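Subject: Re: [manip-learning] Skulano handheld results, knife and plate task

Replying on list, as the original was posted here and a few people have already asked me off list what I make of it.

> We've put up the October numbers for the Uker policy on table
> clearing. Trained on 370 handheld demos, no teleop data at all,
> it gets 71 percent on the cutlery split. That is a level we
> only reached before with robot data. We think this settles the
> question of whether handheld collection transfers for thin
> objects. Happy to answer questions.

I have some questions, then.

First, the 71 percent. The table in the report gives 48 evaluation rollouts for the whole cutlery split, and "cutlery" there covers spoons, forks, serving tongs and knives. If those are divided evenly you have a dozen trials per object, and I can't find anywhere whether they were. Spoons are easy. Anything with a bowl on one end sits up off the surface and gives the fingers something to get under. I would like to see knives by themselves, with the count, before I agree that anything is settled for thin objects. With numbers this small, 2 lucky grasps move the per-object result a long way.

Second, what counts as a success? The report says "object removed from tray." Brernska used the same wording last year and it came out later on this list that dragging a fork over the rim had been scored as a removal. I'm not saying you did that. I'm saying the sentence as written allows it, and a tray with a sloped wall makes it pretty likely.

Third, and this is the one I care about, what can the policy see at the moment it has to decide? I went through the sample frames that came with the release and kept coming back to ones like this:

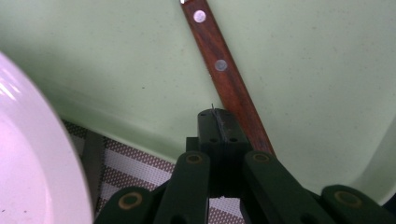
Wrist view from the handheld tool, knife handle on the green tray, plate at left.

Look at where the handle goes. The near end of it runs in behind the right side of the gripper and into shadow, and the other end is out of view past the top. What you have left to work with is a stretch of wood and two rivets. There's a pale sliver showing at the slit in the jaw block, and I can't tell you whether it is a blade edge or a piece of wire. Maybe your annotators can. A policy working from this view alone gets no more pixels than I do, so if it picks the right grasp here I want to know where that information came from. Earlier frames would be a fine answer, but the report says the observation history was cut to a single frame "for simplicity," and then the ablation that would tell us what the cut cost is missing.

My guess, and it is only a guess, is that the policy has learned where people put their hands in your kitchen. The handle is on a diagonal, the plate is on the left, the light comes from above and to the right. If most of the 370 look like that, you can get a decent score by heading for the usual spot and closing. The Carrasco group ran a cheap test for this: they rotated the tray a quarter turn and moved the plate to the other side, same objects, no new training. Their score fell by more than half. It takes an afternoon. Could you run it and post whatever comes out, good or bad?

Smaller things:

- Is the held-out set held out by object or by session? The text says one and the appendix says the other.
- How many of the demos were thrown away before you got to 370, and who decided? People fumble knives a lot when using these tools, and dropping the fumbles changes what you're training on.
- The robot-data baseline you compare against is from before the change in finger pads. I don't think that's a fair comparison in either direction.

I do like the hardware, and putting raw frames out with the report is more than most groups do. I wouldn't be able to complain about the views if you hadn't. But "settles the question" is a big claim to hang on 48 rollouts and one tray, and I'd ask that it come out of the summary until the per-object numbers are up.

If the breakdown exists already and I missed it, point me to the page and I'll say so here.

Related messages in this list
Skulano handheld results, knife and plate task
Re: Brernska scoring script, what counts as removed
Tray rotation test (Carrasco), setup notes
Uker checkpoints, broken download link
Single frame or history for wrist cameras?
Re: Re: finger pads, old and new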